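The Penell Classics Reader's Edition: is it worth the shelf space?
20 Nov 2021

I've been meaning to replace my falling-apart copy of Middlemarch for years (the spine gave up somewhere near Casaubon's honeymoon), so when Penell brought out their new clothbound edition I put my name down straight away. It cost me 14 dollars more than the paperback and I don't regret a cent of it!
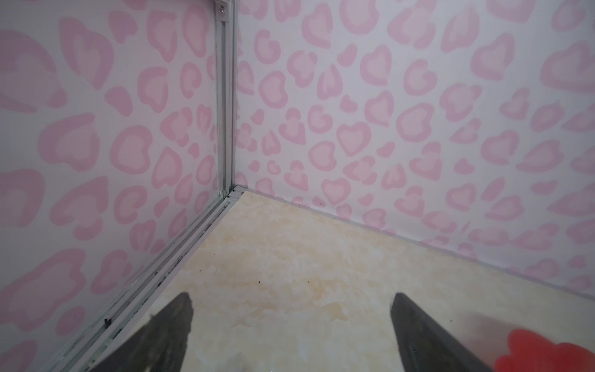
Pink spots on white, with a marble-effect floor.

The notes are a real pleasure, tucked at the back and never bossy, and the introduction has the good manners to warn you before it gives away the ending. My only grumble is the type, which gets a bit small for tired eyes once you're 200 pages in.

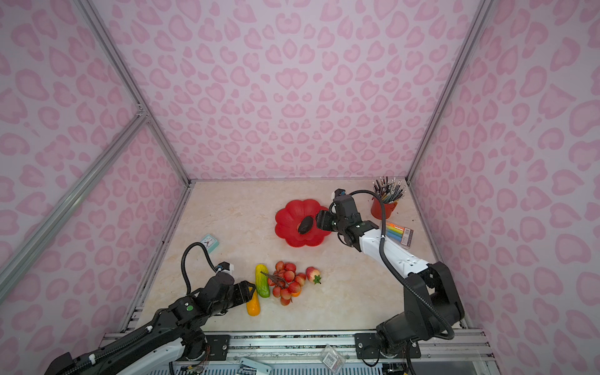

Eliot is so good on the things people choose to live among, and this edition's notes on Dorothea's blue-green boudoir sent me back to those chapters with fresh eyes. Put her in a room with pink leopard-like spots on the walls and a yellow plastic pepper on the floor and she'd be a different heroine altogether. I'll be giving my sister a copy in December, and then it's on to the Brisance edition of Villette.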